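FSM 210 Hot Beverage Service
Notes for week 8 - the vessel
Mon 9 April

Leftovers from last time first. Water temp at the group head is not the temp in the cup. Several of you mixed these up on the quiz. Brew water for the drip exercise was 194 F. By the time it has gone through the bed, into the carafe and out again it has dropped a lot, and the cup takes another bite out of it. Today is mostly about that last bite.

1. Heat and the cup

Two things going on, keep them seperate in your answers:
- cup soaks up heat from the drink at the start (fast, first minute or so)
- drink + cup lose heat to the room (slow, goes on the whole time)

Thick stoneware: heavy, takes a lot at the start, then holds it. Preheat it. Thin porcelain takes less but the outside gets hot quick, so handle needed. Glass somewhere between, depends on wall. Double wall is its own thing, see reading.

Most of the slow loss is off the top. Evaporation. So mouth width matters more than people expect and wall thickness matters less. Wide bowl = nice for latte, bad for somebody who sits with it for an hour. Lid beats everything.

Preheat test from lab: same coffee, same 16 oz mug, one rinsed with hot water and one straight off the shelf. Write up both curves on ONE set of axes. Label them. Please.

2. Shape and smell

Narrow top keeps aroma in, wide top lets it go. Tall vessel puts nose further from liquid as level drops. Rim: thin rim delivers to front of tongue, feels "cleaner" to most tasters, thick rim feels softer. This is preference stuff, don't write it up as chemistry.

Tulip shape - narrows toward top. Tumbler usually goes the other way, wider at rim. Stacks well, that's why cafeterias like it.

3. Color

Color of the cup changes what people say about the drink. Not the drink itself. Keep saying this to yourself.

Contrast is the main idea. Brown liquid against a white wall looks darker and people tend to report it stronger. Against a dark wall you lose the edge of the liquid, can't judge fill level, can't judge milk. Warm colors get "sweet" and "warm" words more often. Effects are small and they move around with culture and with what the person is used to, so be careful.

Inside color and outside color are separate variables!! Two-tone mugs are a pain for this reason. If your group uses one say which surface you mean.

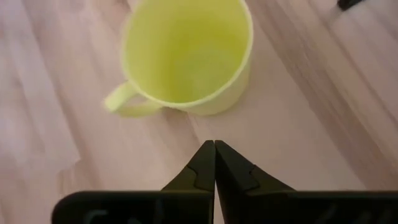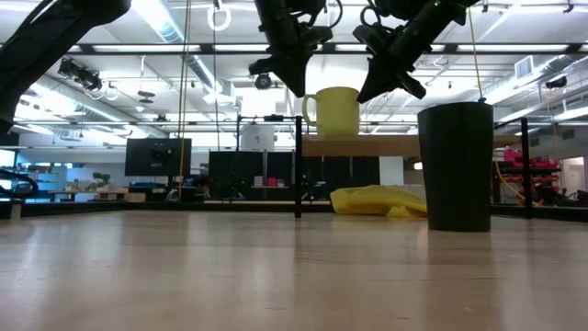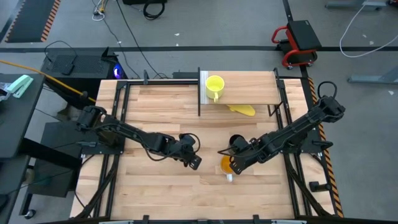

Figs. 1-3. Cup color: yellow in the first, black in the second, orange inside with a white handle in the third.

Korkura case (handout B). Campus coffee bar, swapped its house mug in November and put comment cards by the register. 687 cards back. Looks like a great sample, but go through it:
- no cards from before the swap, so compared to what
- people who fill in cards are not all customers
- roast supplier changed the same month (!!)
- card asked "do you enjoy our new mug?" - leading

So what can Korkura say? That people who filled in a card had opinions about a mug. Thats it. Expect something like this on the midterm.

4. Buying

Read the Jaiswal and Zurneo price sheets side by side. Jaiswal looks cheaper per piece but sells by the full case only and open stock ends after one season. Zurneo charges more, keeps patterns in open stock. Work out cost over three years with breakage, not cost on day one. Handles break first, then rims. Handleless pieces last longer but staff burn their fingers, so it's a trade.

Also check
- does it fit the rack (measure the rack you've got)
- does it stack, and does it stick when stacked wet
- foot ring, unglazed foot scratches tables
- fill line vs brim capacity, sheets almost always give brim

Saucers - skip, covered in the table setting unit.

For next time
Read ch. on water hardness. Pestness worksheet, front side only, the back has a mistake in problem 4 and I am redoing it. Lab groups: bring your preheat data even if its ugly. Missing readings stay blank, do not fill them in from memory.

Thermometers go back in the labeled drawer, probes wiped.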